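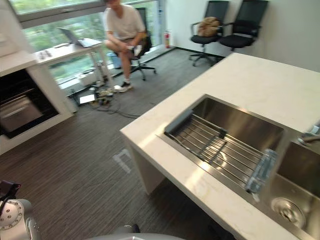 Fregadero doble de la isla, con el escurridor enrollable colocado sobre la cubeta grande.

Cuaderno de la cocina de ensayo Aldale. Entrada 203, marzo, 16:40.
Anota: Junhao Xia.

Objeto de la sesión: revisar la zona de lavado y fijar el orden de trabajo antes de recibir el menaje de Bremano. Se deja constancia de lo siguiente.

1. Lavavajillas de cajón
La cesta de alambre se revisa sin vajilla. Los vasos de plástico se cargarán boca abajo, en las filas del fondo; los platos, delante. Queda pendiente confirmar con Talebi la referencia 2259 del recambio de la cesta - el pedido anterior llegó con la medida equivocada. Todo plato que pase por el fregadero se enjuagará antes de entrar en el cajón.
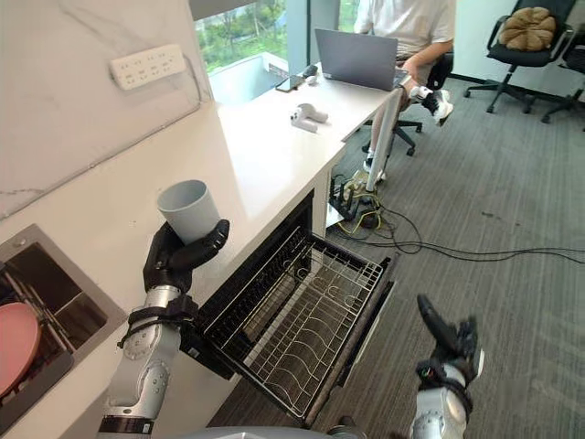 2. Fregadero y productos frescos
Las hortalizas y la fruta se reúnen en la cubeta izquierda. El puerro o cebolleta, el pepino y la zanahoria se lavarán primero, por su longitud; los pimientos, la patata y la manzana, a continuación. La guindilla se manipulará aparte.
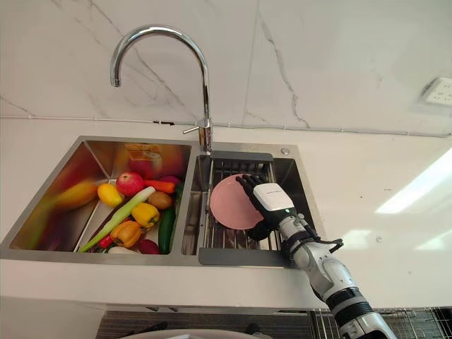

Para el aclarado se empleará agua fría, con el caño orientado hacia la misma cubeta, y cada pieza pasará después al escurridor. El tiempo de escurrido previsto es de 26 minutos. La hoja de control Drodudar se rellenará al término de cada tanda, con un máximo de tres tandas por turno. Falta decidir dónde se guardará el escurridor enrollable fuera de uso.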